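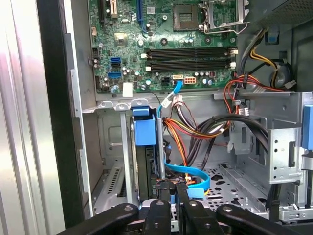

About the Pornance Robotics Club

We're a robotics club for students aged 11 to 18, and we meet after lessons in the old print room at Stoica College. If you like taking things apart, writing a bit of code or arguing happily over which screw goes where, you'll fit in fine. No experience needed!

The club was set up by Coralie Donnelly, who teaches computing here and still runs it today. The first group had 9 students, one laptop between them and a box of motors somebody's uncle was throwing out. They built a line follower called Delivon that could only turn left, and we've kept it on the shelf ever since (it still only turns left).

What we're working on

Our big project is Oltosen, a gripper arm that works inside desktop computers. The long-term aim is for it to help strip old machines down for parts, and it's a brilliant problem to get stuck into. The inside of a PC is a cramped place, full of brackets and drive bays, and the cables never lie the same way twice. A flat SATA cable is about the hardest thing we could have asked a gripper to pick up, and of course that's the bit everyone wants to have a go at.

The students split into small teams. One looks after the fingers and linkages, one does the control code, and one works on the camera view — it rides close to the gripper, so the fingers themselves often hide the very connector you're aiming for. Teams swap over each half term, so you'll get a turn at all of it.
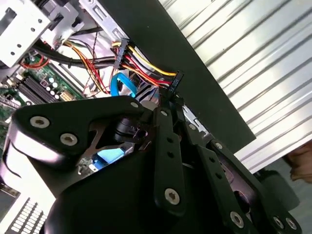 OUR SESSIONS

Each session lasts up to 90 minutes. We begin with a quick chat about what each team wants to try, then it's heads down until packing up. Everyone keeps a logbook, and we're quite strict about that: write down what you changed before you change the next thing.

Younger members start with a short course on tools, wiring and working safely near moving parts. After that you join a project team.

Open evening and joining

In March we hold our open evening, when families can come and drive the arm themselves. New members can join at the start of any half term. Just ask at reception for a form or drop Coralie a note.

Page last updated February 2019

Pornance Robotics Club, Stoica College | Contact us | © Pornance Robotics Club | Back to top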